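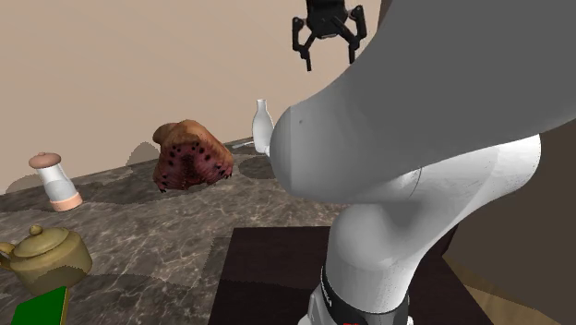 Filali

The simulation of the workshop arm now loads with its table, and work has moved to the gripper. It has two articulated fingers, and in the current layout it hangs clear of everything on the marble top. The teapot and the white bottle are the awkward shapes: one has a spout, the other a narrow neck. Part of the bottle sits behind the joint housing from this viewpoint, so a second view will be added before any grasp is scored.

Collision meshes were cut to 2000 faces each. Contact at the fingertips is solved with 8 substeps; fewer gave jitter on the linkages. The last batch on the Istov bench machine was 496 runs, of which 344 finished without a joint limit fault. Most of the faults came from the wrist starting too close to its stop.

The Stirnuleo controller board for the real arm is due in April. Until then, please leave the mounting plate on the back bench as it is. Joint offsets are in the build log.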